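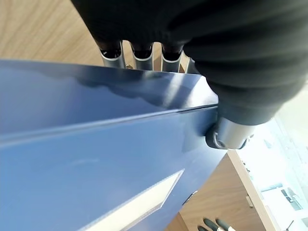 Student Projects | Surface Coatings

Comparison of Two Application Methods for Water-Based Primer on Furniture Board

Drellidton Technical College, second-year report, May 9, 2019

We use cookies to remember your settings. By continuing to browse you accept our cookie policy. OK

The aim was to compare a foam roller with a low-pressure spray gun for priming flat test boards. Both methods are used in small joinery shops in Tarnstead and Ludport. The primer was taken from a single batch and stirred before each session. It was thinned with water for spraying only.

Each method was used on 20 boards of equal size. The boards were sanded by hand with 180 grit paper, wiped down and left flat on racks. The workshop was held at 21 degrees. Spraying was done in the booth at a distance of 300 mm, with each pass overlapping the last by half.

Wet film thickness was read with a comb gauge at the centre and near two corners. The mean for the sprayed boards was 166 microns. Rolled boards gave a thinner film at the corners – the roller tended to lift there – and a light stipple remained after drying.
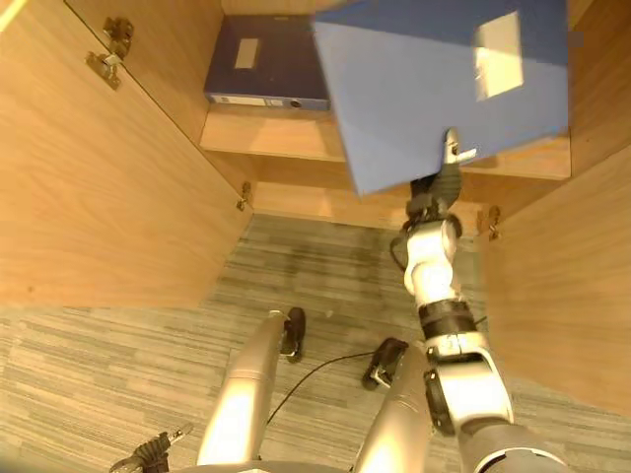
Limitations

Dry film thickness was not measured, as the college gauge works only on metal. One sprayed board had a run on its lower edge and was left out of the mean. Overspray was not weighed, so no figure for paint loss can be given. Cleaning took longer for the gun than for the roller – mainly the needle and air cap – and this should be timed in any repeat of the work.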